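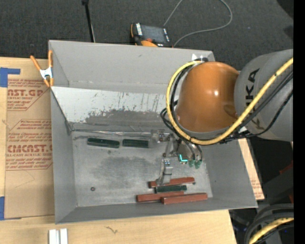 Block Bins: Frequently Asked Questions

Orkimlow Play Library, Nadberg branch

What comes with a block bin?
Every loan includes one open-topped bin and the block set you picked from the list. Sets are sorted by color or mixed. The red and green mix is the one most people ask for.

How long can I keep it?
3 weeks. You can renew once by phone if no one else is waiting for the same set.

Is there a deposit?
Yes, $50 per bin. You get it back when the bin is returned with all its blocks. Members of the Mathur Street toy group pay no deposit.

Does it matter if the bin is scratched?
No. Blocks scrape the inside every time they are tipped out, and we expect that. We do want to hear about cracks or sharp edges, so please call before you bring a damaged bin back.

How should I clean the inside?
Take the blocks out first. Wipe the walls and floor with a damp cloth and a little dish soap, then dry them with a towel. Do not use steel wool -- it leaves marks that hold dirt. Dark smudges that stay after wiping can be left alone.

I found a washer or some other small part in the bin. What do I do with it?
Take it out before children use the blocks and put it in an envelope with the bin number on it. Small parts are a choking hazard for children under three. Hand the envelope in at the desk.

Can I stand the bin on a wooden table?
Yes, but put a folded towel or a mat under it if you care about the finish. Lift the bin when you move it. Don't slide it.

Do the blocks have to be stacked when I return them?
No. They can lie any way they like as long as they sit below the rim. Lids are not supplied.

What if I lose a block?
Tell Verna Baptiste at the desk. We keep spare red and green blocks and can usually match the size. Other colors are ordered from Ladurent and take longer.

Who do I ask about loans for schools?
Naveen Sengar handles these, extension 419.

Page last updated 12/4/21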